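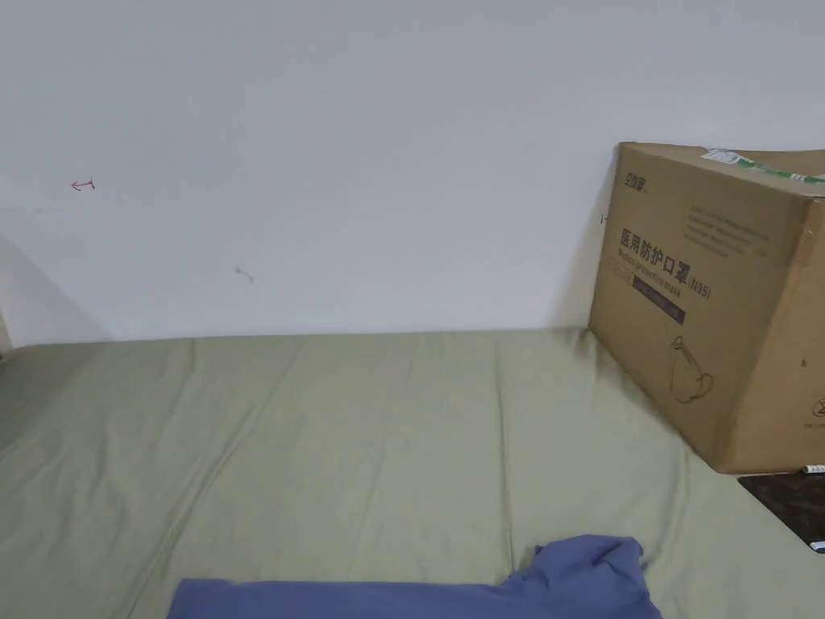
Wir verwenden Cookies, um die Nutzung dieser Website auszuwerten. Einstellungen | Akzeptieren

Suchbegriff eingeben Suchen

DNS-Zone zu Kondow übertragen

Die folgende Anleitung richtet sich an Kundinnen und Kunden, die eine bestehende Domain künftig über die Nameserver von Kondow betreiben möchten. Erforderlich ist ein Benutzerkonto mit der Rolle "Zonenverwaltung".

Vorbereitung

Exportieren Sie die Zonendatei bei Ihrem bisherigen Anbieter. Eine Zone darf höchstens 653 Einträge enthalten; größere Zonen sind vor dem Import aufzuteilen. Ist DNSSEC aktiv, muss der DS-Eintrag vorab bei der Registrierungsstelle entfernt werden. Warten Sie anschließend den Ablauf seiner TTL ab.

Import

1. Öffnen Sie im Kundenbereich den Menüpunkt "Zonen" und wählen Sie "Importieren".
2. Laden Sie die Zonendatei hoch und prüfen Sie die Vorschau - insbesondere MX- und TXT-Einträge.
3. Bestätigen Sie den Import. Fehlerhafte Zeilen werden im Protokoll ausgewiesen.
4. Tragen Sie die zwei zugewiesenen Nameserver bei Ihrem Registrar ein.

Die bisherige Zone sollte erst gelöscht werden, wenn alle Abfragen von den neuen Nameservern beantwortet werden. Änderungen, die vor 11 Uhr eingehen, werden am selben Werktag geprüft.

Fachliche Betreuung dieser Seite: Hsin-yi Chou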